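How to check a towel-folding claim before you believe it

Laklow reports that its folding policy improved after training on 1,323 demonstrations. Maybe so. Yurani Inga and I reran the comparison, and these are the steps I'd want from anyone quoting that result.

1. Fix the starting states first

Write down 20 starting layouts and use the same ones for both policies. Include towels that are already partly folded. A diagonal flap with a raised corner is a much harder start than a flat towel, and averages hide it.

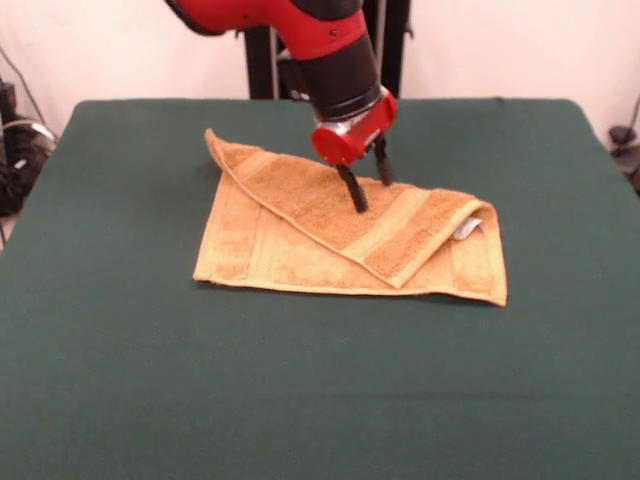
2. Define success without watching the video

Efraín Agudelo scored our runs from the final overhead shot, with the policy names removed. Pick your edge tolerance now. If you pick it later, you will pick the one you like.

3. Log contact and grasp separately

Fingertips on terry cloth are only contact. Sotelo's script logs both events as "pick," so split them before you compute anything.

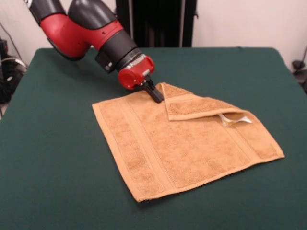 Our baseline finished 14 of its runs, close enough to the new policy that I wouldn't claim a gain. Resample the scores 1,000 times and print the interval beside the average. If the intervals overlap heavily, run more layouts before touching the training set.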